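Brutdale Paper Notes
Search this site Go
Home Guides Templates Filing Stock Contact

How to set up a handwritten index card log

Posted in: Guides > Paper records
March 9, 2023

A card log is a set of small sheets, one entry per sheet, kept in number order with a separate subject index. It suits repair records, loan records, recipes, plant notes and similar material where entries are short and arrive in no useful order. The method below assumes one writer and one box.

What you need

Plain or lightly ruled cards, all of one size. A pen with permanent ink. A box with a lid and a set of tabbed dividers. A bound notebook for the index. The Vunier card box is deep enough for A6 with tabs; the Patora box is not, and the tabs will bend when the lid is shut.

Step 1: Fix the layout

Decide the layout before writing the first card and do not change it. The entry number goes in the top right corner, the date in the top left, and the heading on the line below. Leave a margin of 10 mm on the left for later corrections. Body text starts two lines under the heading.

Step 2: Number the cards

Use a plain running number. Do not build the subject or the year into it. Coded numbers fail when an entry belongs to two subjects, and they cannot be repaired without rewriting the card. My own log began in May with card 1 and now stands at 3171, with no prefix of any kind.

Step 3: Write the entry

Write on a flat surface with the card square to the edge of the table. Use print letters for names, part numbers and anything that will be copied out later. Joined handwriting is acceptable for the rest.

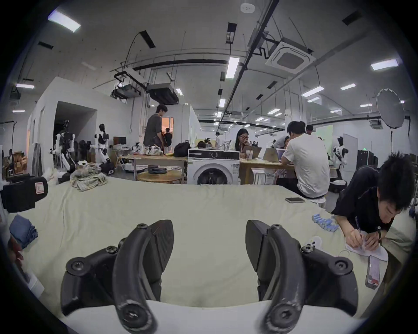
Keep each entry to one side. If it runs over, take a second card, give it the next number, and write "from" and the earlier number under the heading. Add "to" and the new number at the foot of the first card. Never write on the back. Text on the back is missed when cards are flicked through in the box.

Step 4: Enter the index

Index each card on the day it is written. Give every subject its own half page in the notebook and list card numbers only. Two subjects per card is a sensible limit. A card that seems to need more should be split.

Step 5: Correct errors

Strike through with a single line and write the correction in the margin. Do not use correction fluid, which cracks and sticks to the card in front. If a card has to be replaced, copy the number to the new card, mark the old one "void" and keep it directly behind.

Step 6: File and check

File in number order, newest at the back, with a divider every hundred cards. Check the run for gaps whenever a divider is added. A missing card is usually one place out. If it cannot be found, put in a blank with the number and the word "missing".

The Osei method, with cards filed by subject and no index, is covered on a separate page.

Tags: index cards, handwriting, record keeping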